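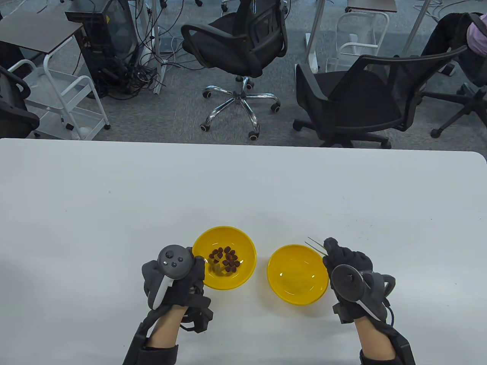
The white table, with the pieces in the left bowl and the right one empty.

Moving small pieces between two bowls with tweezers – how do I stop dropping them?
Posted in Games and Hobbies by porchlight444
669 views

Hello everyone, and thank you in advance for reading all of this, I do tend to go on! Our family has a little tabletop evening every June when everybody is home, and one of the games is the old bowl race. You get two plastic bowls side by side, a small heap of round brown pieces in one of them, and a pair of thin tweezers. Whoever moves the whole heap across first gets to choose dessert. I'm supposed to be the one who sets it up and, sadly, I am also the one who loses every year, so I have been practicing in the afternoons.

My trouble is twofold. The pieces are round and smooth, so when I squeeze they shoot off sideways, and if they land on the table they keep right on rolling until they reach the carpet. My second trouble is that the bowls creep. I nudge the left one every time I dig around in the bottom, and after a few minutes they have wandered apart and I'm reaching farther than I need to.

I did try a silicone baking mat under everything (a Flendano one, if it matters) and it held the bowls fine, but it was dark and I couldn't see the brown pieces on it at all, so I went back to the bare white table. Would a cloth be better? And would you change the bowls? They are very shiny, as you can tell from the close-up with the black knit fabric up against something glossy yellow.
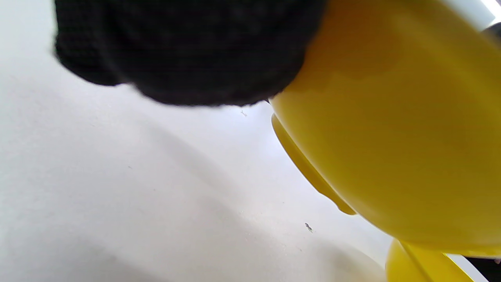
Answers

estia_kitchen_table
Marked helpful 61 times

Oh, I love this game! We play it with dried chickpeas, and I went through the very same thing with the pieces pinging off across the room.

I think you are squeezing too hard, and probably too high up. Try to get the tips a little below the middle of the piece, close them gently until you feel it, and then lift straight up before you go sideways. If you pinch the top half of something round it has only one way to go. Take from the edge of the heap first, too – the ones on top look easy, but they roll when you touch them.

For the bowls, put a small piece of that rubbery shelf liner under each one and trim it so it doesn't show. You keep your white table that way and can still spot anything that gets loose. I'd keep the yellow bowls, personally. Dark pieces show up beautifully against yellow, and I find that half the battle when my eyes get tired in the evening. Set them so the rims touch, and then a piece that slips halfway has a fair chance of landing in one or the other.

Practice slowly for a week and don't time yourself!

nutsugah_fan
use chopsticks. way easier

turnip_and_twine

A cloth will stop the rolling, but I wouldn't go with a knitted one. We tried that, and the tweezer tips kept catching in the loops and dragging the whole thing along, bowls and all. A flat cotton dish towel in a pale color does nicely – iron it first if you can be bothered, I usually can't.

I'd also have a look at your tweezers. Thin pointy ones are lovely for splinters but they don't give you much to hold a round thing with. If your house rules allow it, wind a tiny bit of paper tape around each tip. It takes a minute and peels off afterward.

porchlight444
Thank you all so much! Shelf liner is going on the shopping list, and I moved nine in a row this afternoon with the lower grip. I'll have to ask my sister about the tape, she is very strict about the rules.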